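FOR IMMEDIATE RELEASE

Aug 5, 2018

Londaveck opens up its Snack Tray Swap to everybody, and yes, you can bring the weird chips

I'm told a press release is supposed to be written as if somebody else wrote it, with a quote from me in the middle that sounds like a hostage note. I tried that. It was terrible. So this is me, the owner of Londaveck, writing to tell you that our Snack Tray Swap, which has been running quietly in the back half of the shop since April, is now open to anyone who wants to sign up (customers, neighbors, people who wandered in looking for the dry cleaner, all of you).

If you don't know us, Londaveck is a small store selling packaged snacks and pantry things from all over, heavy on Chinese, Korean and Nordic brands. We have one long aisle of sweet, one long aisle of salty, and a shelf by the register for anything I couldn't decide on. The shelf by the register outsells both aisles. I've stopped fighting it.

What the swap is

You take home an empty tray. You fill it with wrapped snacks, one or two of each kind, whatever you like and whatever you'd be happy to hand a guest. You bring it back full, set it down, and go home with somebody else's. That's really the whole thing! There's a sign-up sheet and a pickup shelf and a few rules further down, but if you've got the tray part you've got it.

It started with my own table. I grew up in a house where a tray of snacks lived on the table all the time and got topped up whenever it looked thin. A guest sat down, the tray moved six inches toward the guest, and that was hospitality taken care of. You ate a cracker, you left the wrapper next to the tray, somebody poured you something. I've kept one going in every apartment I've had since. Mine shares the table with tissues, vitamins, whatever bottle hasn't made it back to the cupboard, and it has never once looked like a magazine. I love it that way.

What I didn't love was that I always bought the same stuff. You'd think a person who owns a snack store would have a more adventurous tray than that, and you would be wrong. I had the same rice puffs and the same little cakes in there for most of a year. Then one of our regulars dropped off a bag of things from her own kitchen as a thank-you for a special order, and I tipped it straight into my tray, and for the next two weeks every evening was a little bit exciting. So I asked her if she wanted to do it again, and the two of us asked a few more people, and by the end of the spring we had 12 households trading.

What's new

The swap now has room for 100 households, and three things changed to make that possible.

First, we have proper trays. They're called the Sonberg, they're white and rectangular with a low rim, and they're sized to hold a good mix in a single loose layer with a bit of overlap. I went back and forth on dividers for ages. Dividers look great on a shelf, and then you own one long skinny snack and one big puffy bag and neither of them fits a compartment, so no dividers. Things slide around. You dig. Digging is half of it.

Second, the folks at Hafþórsson, who do our shelving, built us a pickup rack with slots for 35 trays, so I can finally stop stacking people's snacks on top of the freezer. It has a label rail on the front of each slot where your number goes. If you were in the pilot and your tray got sat on by a case of seltzer, I'm sorry again, and the rack is for you.

Third, we have a delivery option, called Fasto, for anyone who can't get to the shop on swap day. It's one car and it covers the streets close to us. If you're farther out than that, come in and say hi, or pair up with somebody who's coming anyway.

How much it costs

Joining is $30 for the season, and that gets you the tray, which is yours to keep. There's no fee per swap. You spend what you want to spend on filling it. Some of the best trays we had in the pilot were put together from multipacks that had been split up, and I'd much sooner open a tray full of singles from a family pack than one deluxe box of something with a ribbon on it.

And no, you don't have to buy the snacks from me. I'd like it if you bought some of them from me! But bring things from your trips, from your aunt, from the big supermarket out by the highway. One family in the pilot brought back nothing but gas station snacks from a road trip and people were fighting over that tray.

The rules, such as they are

Everything has to be sealed and individually wrapped. I know your almond cookies are wonderful. Bring me one separately and I'll eat it at the counter.

Ingredients and dates have to be readable on the wrapper or on the outer bag. If the outer bag is where the information was, cut that part out and tuck it in the tray. If the label's in a language your swap partner might not read, stick a little note on it. It doesn't need to be a full translation, "sweet, sesame, has peanuts" is plenty.

Nothing that melts between now and October. We learned this one with a tray that had sat in a hatchback, and I'll leave it there.

Allergies go on the sign-up sheet and we match around them. If you have a severe allergy, please talk to me in person before you sign up, because a wrapped snack has still been in somebody's kitchen next to somebody's peanut butter and I want to be straight with you about what we can and can't do.

Put in a mix. A few salty, a few sweet, something puffy, something with some weight to it. A tray of all hard candy is a tray that gets opened and then ignored, and it makes the next person feel like they lost.

A few packing tips, from somebody who has now packed far too many of these

Big bags go in first, toward the sides. If you drop the puffed stuff in last it rides on top of everything and falls out on the stairs. Small packets can go anywhere. I like to put one red or gold wrapper near the middle, where it catches your eye, and that's pure habit from New Year trays and has no science behind it at all.

Don't pack it flat and tidy like a suitcase. The first tray I ever set up for the shop window had everything facing the same way, labels out, and a customer asked me if it was for display only. Once I messed it up with my hand people started reaching in.

Leave the tray on the table. This is less of a packing tip and more of a plea. A few people in the pilot told me they'd put theirs in the pantry to keep it nice, and then they forgot it was there, and then it was swap day and they were bringing back a full tray of the things I'd watched them take home. Put it where you sit. Let it get a bit chaotic. Keep a spot next to it for wrappers, or a little bowl if you're fancier than I am.

And top it up as you go if you can. You don't have to, it's fine to let it run down to the last sad packet of seaweed and then start over. But a tray that gets a couple of new things dropped in now and then stays interesting, and it makes filling the next one easier, since you've already got the leftovers of whatever you split.

The opening party

We're having a kickoff at the shop and the door's open to everyone, signed up or not. There'll be tea, there'll be trays out on every flat surface I can clear, and you can pack your first Sonberg right there from a bulk table we're setting up near the back. Bring the kids. Kids are astonishingly good at this, they have no interest in balance and they put together trays I'd never think of.

For writers, bloggers and anyone from the neighborhood paper: come by any afternoon before the party and I'll walk you through the rack and feed you. I'm happy to lend out a filled tray if you want to try it at home or at your desk. Please bring the tray back. The snacks I don't need to see again.

About Londaveck

Londaveck is an independent snack and pantry store. We carry packaged foods, tea, and a small range of kitchen and table things, including the Sonberg tray. We're a tiny staff and we taste everything we order, sometimes more than once in the same morning, for accuracy. The Snack Tray Swap is run out of the shop and run by us, with no app and no login, only the sheet on the clipboard next to the register.

Sign-up opens today. Put your name down at the counter, or call the shop and we'll write it in for you. If you get the machine, leave your number slowly, please, and tell us about allergies and whether you want pickup or Fasto. First trays go out as soon as they're labeled.

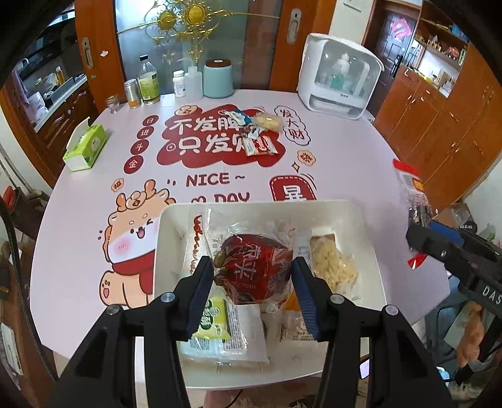

One more thing on sign-ups, for the pilot families: your spots are saved and your old numbers carry over, so you don't need to call. Come grab your new tray whenever you like, and bring the old one back if it still has a lid of mine on it.

###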